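Filed under: Home & Kitchen > Organising & Decluttering > The Drawer
Thread last updated: October, 9:14 pm
Started by tealbench, October

Disposable chopsticks: what is the accepted storage method, and when do I have to admit I have too many

tealbench
I'm doing the kitchen drawers before the relatives descend, and I've reached the one under the kettle. You all have this drawer. Mine had soy sauce fish, a birthday candle in the shape of a 2, three sizes of rubber band and 78 pairs of disposable chopsticks, every one of them in its own wrapper. I know it was 78 because I laid them on the bench in tens like a bank robber.

Most came free with takeaway. The rest I paid for, which I'm less keen to discuss. I bought a shrink-wrapped bundle for a dumpling night two winters ago, couldn't find it on the evening, and bought another.

So, two questions. How do people store these so they don't migrate? And is there a respectable number to keep? My partner says zero. My partner also owns four garlic presses.

ravenous_in_regina
Tub. Any tub. The lid is optional, the tub is not. Lay them flat, all facing the same way, and put the tub somewhere you have to bend down for. You'll stop adding to it once there's a physical cost.

I use an old ice cream pail and it's been grand for years.

mulga_bill_jr
Standing up, surely. A jar or a tall mug, ends down, like pencils. You can see what you've got and take a pair without disturbing the rest. Flat in a tub means you're always fishing through the top layer to find the ones with a toothpick in, and you do want the ones with a toothpick in.

ravenous_in_regina
A jar of chopsticks on the bench looks like the counter at a food court.

mulga_bill_jr
Some of us liked the food court.

Daltusley_Crafts
Long-time sorter of other people's drawers here (I do church hall kitchens, mostly, and the occasional aunt). You're both skipping the step that matters. Before you choose a container you split them into sealed and loose. Anything that's lost its sleeve goes out of the eating pile for good. It gets promoted to garden stakes, paint stirring, or poking the thing that's fallen down behind the stove.

Then sort the sealed ones by kind. Paper sleeves with the clear wrapper still whole are the keepers. Paper sleeves alone are next. Use those first, they pick up the smell of whatever's in the drawer, and in my aunt's case that was mothballs.

Bundles still in their shrink-wrap should stay in it until you need them. People rip them open on arrival because it feels like unpacking, and then they have a mess with a price tag.

tealbench
I ripped one open on arrival. The other is intact, if that counts for anything with the judge.

Daltusley_Crafts
Time served.

porridge_parka
I'll be the villain. Why keep them at all? Buy ten pairs of proper reusable ones, put them in with the cutlery, and tick the "no cutlery" box when you order. We did this and the drawer is now for tea towels. Nobody has suffered except my brother-in-law, who used a fork and was perfectly happy with it, so not even him.

mulga_bill_jr
The tick box is a suggestion to the restaurant. I've ticked it at the same noodle shop for years and they send me three pairs for one laksa. I think they worry about me.

hoarfrost_hanna
Agree with porridge_parka in principle and disagree in my own kitchen. Reusable ones are lovely for four people. For a table of twenty at a potluck I want something I can hand out and not chase home afterwards. I've lost good ones that way. A lacquered pair went into the compost with the cabbage and came out in spring looking better than I did.

The disposables earn their spot for crowds and camping. For Tuesday-night leftovers, no.

porridge_parka
How often are you feeding twenty?

hoarfrost_hanna
Twice a year. How often do you use your fish kettle?

porridge_parka
That's a low blow and I'd like to know who told you.

Fakhoury_pantry
Different angle: the sleeves. Does anyone else sort by sleeve? I've got a weakness for the printed ones and I've kept a few flat in a cookbook. The plain white ones get used first. My kids fight over anything with an animal on it, so those are held back as currency.

tealbench
Half of mine are the animal kind and I was going to pretend I hadn't noticed. The paid-for bundle has pandas on it. I'd love to say I compared the quality of the timber.

ravenous_in_regina
You bought them for the pandas.

tealbench
I bought them twice for the pandas.

mulga_bill_jr
On quality, since it's come up: my rule is to snap one joined pair from any new lot before guests arrive. If it splits down the middle, fine. If you end up with one chopstick and one oar, the whole lot goes to the barbecue box. And don't rub them together at the table. If they're that splintery, get another pair, you evidently have 78.

Daltusley_Crafts
Seconded, though I'd add the bend test. Hold one at both ends and give it a bit of pressure. A stick that creaks has no business near a dumpling.

quoll_in_the_roof
Came for the drawer, staying for the oar.

We stored ours in a tub in the shed with the camping gear and the only real lesson was damp. They went furry. Chopsticks shouldn't be furry. If it's going anywhere unheated, put the lid on, and if a pair looks spotty or smells like a basement, out it goes. I don't care how nice the panda is.

Also don't store them over the stove. Grease gets on the wrappers and everything you hand a guest feels like it's been handled by a mechanic.

tealbench
Unheated is out, then. I've got room in the low cupboard by the back door, with the Iltinetti pasta machine I used once and the muffin tins.

Next question, and I accept this makes me the sort of person who asks it: does the tub have to be see-through? I can get a plain one from Ikeck tomorrow or use a bluish one I already have, which you can sort of see through if you believe in it.

ravenous_in_regina
Use the one you have. Buying a container for a decluttering job is how I ended up with a cupboard of containers.

hoarfrost_hanna
Sort-of-see-through is the best kind. You can tell there's something in there without having to look at it.

Fakhoury_pantry
Measure first! Chopsticks are longer than they have any right to be and a lot of tubs are just short of them. You end up putting them in on the slant, and then nothing else sits flat and you've got a triangle of dead space on each side. I filled my triangles with soy sauce fish. It was not a success.

mulga_bill_jr
Wouldn't be a problem if they were standing up.

ravenous_in_regina
Here we go.

mulga_bill_jr
I'm only saying. A row of singles on end takes up the width of a loaf tin. Use a loaf tin, in fact. Wedge them in snug and they hold each other up.

tealbench
Could I do both? Bundle lying down in the tub, singles upright next to it?

mulga_bill_jr
That's a compromise and I don't recognise it.

ravenous_in_regina
It's the worst of both and it takes up two spots in the cupboard. But it's your cupboard.

Daltusley_Crafts
It's what I'd do. The bundle is your stock and the singles are what you reach for. When the singles run out, open the bundle and stand those up in turn. Church halls have run on less of a system than that, and one of mine had 193 teaspoons and no forks.

porridge_parka
Still voting for zero, with the partner.

On the question of a respectable number, since everyone has dodged it: however many guests you've ever had at once, doubled. Past that you're running a museum.

tealbench
Most we've had is fourteen, for the dumpling night, so 28. I'm over by a bit.

porridge_parka
You're over by fifty.

tealbench
A bit.

hoarfrost_hanna
Offer the surplus to a school or a daycare. Ours takes sealed ones for craft. A kid in my niece's class built a bridge out of them that held a brick, which is more than I can say for my back deck. Ring first, though. Some places won't take anything that looks like it could go in an eye.

quoll_in_the_roof
Seed labels. Write the name on the flat bit near the top in pencil, because pen runs. They last one season and then they're mulch.

Don't use them as a skewer on the barbie, whatever your uncle says. The skinny ones catch.

Fakhoury_pantry
My uncle says exactly this. Are we related?

quoll_in_the_roof
Does he also cook in thongs?

Fakhoury_pantry
Oh no.

tealbench
Progress report from the kitchen floor. I've pulled out everything without a wrapper and everything that creaked, and set aside a bag for the daycare down the road, who said yes, with what I thought was a slight pause. That leaves 56, which is still double the porridge_parka limit, and I'm at peace with it. The partner has been shown the bag and has been invited to contribute some garlic presses.

Soy sauce fish are in a jam jar in the fridge door. The candle stays, someone will turn two or twenty-something eventually.

porridge_parka
56 is not a number a well person keeps.

tealbench
There's a cupboard door. It closes. I've decided that's the standard we're working to — if the door closes, it's tidy.

mulga_bill_jr
And which way up did they go?

tealbench
I went with both. The panda bundle is on the slant in the blue tub because Fakhoury_pantry was right about the length, and the red and orange striped ones are standing in a row beside it. You may each claim half a victory. I'll do the tea towel drawer next, so if anyone has firm views on folding versus rolling, start a new thread and leave me out of it until I've had a cuppa.
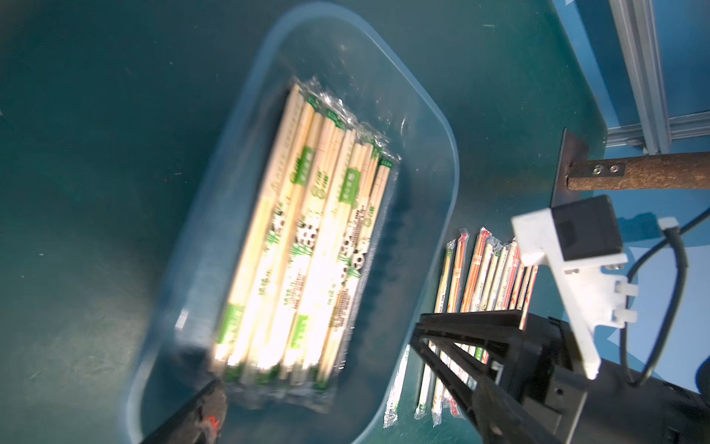

Also, I've just found another nine pairs in the glovebox. I'm not going to tell the partner until after dinner.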